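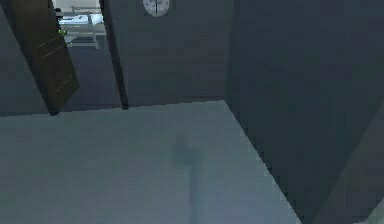
Altach Angling Association publishes results of two-season pike tagging programme on the Clelimen

The Altach Angling Association has released the results of its pike tagging programme on the lower Clelimen, together with revised handling rules which come into force in July. The rules apply to all permit holders on the association's water, from the Cetico weir downstream to the road bridge at Dizon.

Over two seasons, members submitted 3,241 catch returns. Of these, 2,818 were complete enough to be used in the analysis. Returns were excluded where the length, the beat number or the water temperature was missing. A further group of duplicate entries, caused by anglers filing both on paper and by telephone, was removed before the count was made.

Fish were measured to the fork of the tail and marked with a numbered tag below the dorsal fin. Tagging was carried out only by members who had completed the association's handling course. Work stopped whenever the surface temperature reached 20 degrees Celsius, measured at the Cetico gauge.

"The recapture data show that most adult pike stay within one or two beats for the greater part of the year," said Domenica Steiner, fisheries officer of the association. "Movement is concentrated in the weeks before spawning, when larger females travel up to the flooded margins below the weir. Pressure on those margins is therefore pressure on the breeding stock of the whole stretch."

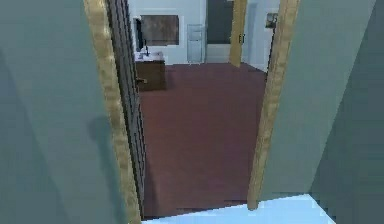
The revised rules close the margins below the weir to all lure and bait fishing during the spawning period. The upper limit for water temperature, until now advisory, becomes binding on every beat. Treble hooks on dead baits must be barbless, and an unhooking mat and long-nosed pliers must be carried. Wire traces remain compulsory. Live baiting remains prohibited.

Permit prices are unchanged. The number of day permits will be capped on the two beats nearest the weir, and these will be issued from 6 a.m. at the Dizon tackle counter only. Season permit holders do not need to reapply.

Prasert Thongdee, who prepared the statistical report, said the figures should be read with some care. "Tag loss was higher in the second season. We have corrected for it using the fish that were double-tagged, but the margin of error on survival is wider than we would like. The findings on movement are much less affected."

The association has set aside 3,000 euros for replacement tags and for a second temperature logger, to be fitted at the bridge. Tagging will continue for one further season under the direction of Malachy Mulcahy. Anglers who catch a tagged pike are asked to note the number, length and beat, leave the tag in place and return the fish without delay.

The full report, with tables by beat and month, is available to members on request from the association's office in Altach. Press enquiries should be addressed to Bonifacio Aranda, press officer, Altach Angling Association.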